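Unit 4: Evaluating a simulation kit before purchase
Course notes, Service Robotics, Thursday group
Teacher: Anneli Kinnunen

The product we review in this unit is the Dritent kitchen kit, sold by Nultgate. It is a software package with ready kitchens, household objects and an arm model which you can command from your own program. The one-year classroom licence costs 3365 dollars and covers 19 seats. Support is by email only – please keep this in mind when you compare it with Zavala.

A buyer should first look at how the kit behaves when the arm works close to the objects. Large empty rooms are easy for any simulator. A crowded counter is harder, and most student projects happen there. 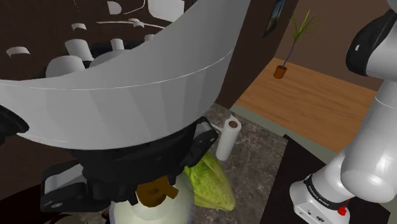

For this reason your test must include at least one grasp where other items stand near the target. Run it 180 times with the same settings and write down every failure, also the ones you think are your own mistake. Do not change the lighting or the camera between runs.

Dzintra Siliņa did the same test with Devel in June, and her table is in the course folder. She marks separately the cases when the object moved before the fingers closed. Please use her column names.

Reading for next week: the licence terms, section 4, on sharing of modified kitchens.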